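Chapter 9
Beds, Sheets and Folded Things

What you will study in this chapter
How to judge a bed before you begin to work on it
How to fit a bottom sheet so that it stays in place
How to fold a large cloth when you work alone
Where to put the folded cloth, and what to write in the room record

Words to learn: fitted sheet, flat sheet, headboard, hem, crease, turn-back, face side

In Chapter 8 we finished with the floor, and the room of our trainee was clean from the door to the window. Now we come to the bed. It is the largest thing in most bedrooms, and a guest looks at it first. When the bed is smooth, the whole room seems in order, even if a chair stands a little crooked. When the bed is not smooth, the guest begins to look for other faults.

I learned this work at the Marurach guest house, under the head of rooms, Jhun Dalisay. The house had 14 rooms, and I was given 2 of them for my first month. I believed that I knew how to make a bed, as I had made my own since I was a child. Mr. Dalisay let me finish, then he pulled one corner of the sheet with two fingers and the whole side came up. He did not say anything. He gave me the sheet and went to the next room. I made that bed again four times before lunch.

Many students have the same surprise. At home we make a bed to sleep in it. At work we make a bed for another person to look at, and also to sleep in, and then we make the next one. The steps must be the same each time, so that the hands know them when the head is tired.

9.1 The bed before you begin

Stand at the foot of the bed and look at it for a moment. Ask yourself which sides you can reach. A bed in the middle of the wall has two free sides and is easy. A bed which has a wall along one side is harder, because you must lean across it, and the far edge is the place where wrinkles stay. In the Stockdale method, which we follow in this book, the far edge is always done first. You go to the near side only when the far side is tight.

Take away everything that does not belong to the bedding. Cards, booklets, pens and telephone chargers are easily folded into a sheet, and then they travel to the laundry. At Marurach we once lost a room key in this way and it came back to us in October, very clean.

If the bed has a padded headboard, do not push the sheet hard against it. Lift the mattress a little at the corner, pass the hem under, and let the mattress down.

9.2 The cloth on top

A fitted sheet does most of its work alone. The cloth which lies on top needs more attention, whether it is a blanket, a cover, a towel or a piece of clothing that waits to be put away. When it is dropped on the bed it falls into a heap, and the corners hide inside. The beginner pulls at the middle of the heap. The better way is to find one corner, hold it, and go along the hem with the other hand until the next corner comes.

When you have two corners, spread the cloth with the face side down. Smooth it from the middle to the outside with the flat hand. Only then you make the first fold.

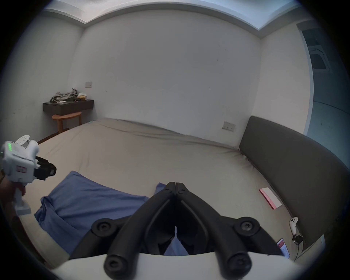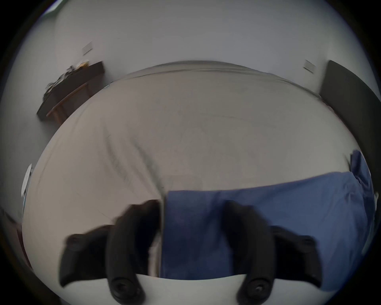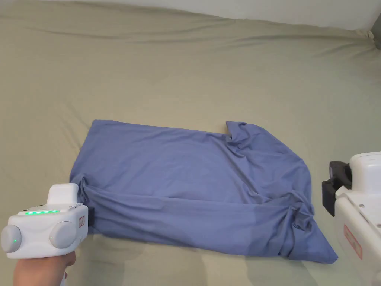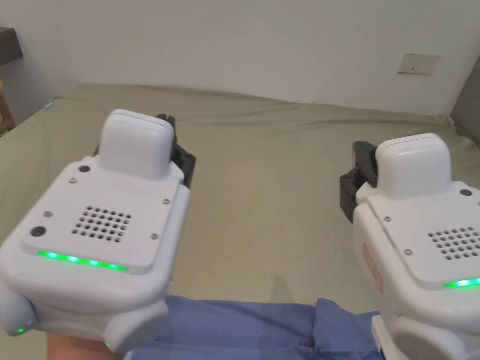
The first fold decides all the others. If its edge is not straight, the second fold will make the error two times bigger, and at the third fold there is nothing to do but open the cloth and start again. I ask my students to stop after the first fold and look along the edge. It takes very little time. In the beginning they do not like it, and later they do it without being told.

A word about the size of the fold. The shelves in the Trulen linen cupboard, which we use in our training room, are 352 millimeters deep. A folded cover should measure 340 millimeters on its longer side, so that the door can close and the hem does not catch. Measure the shelf in your own workplace and write the number inside the cupboard door.

Before you continue, try this with a partner
1. Drop a large cloth on a made bed.
2. Find two neighboring corners without lifting the whole cloth.
3. Spread it, smooth it, and make one fold.
4. Let your partner check the edge, then change places.

Do the exercise again with a smaller cloth, such as a hand towel or a T-shirt. A small piece is not always easier. A sleeve or a collar can lie double under the front part, and you feel it with the hand before you see it.

In the next section we go back to the bottom sheet and learn the Grandberg corner, for which you will need a flat sheet without elastic.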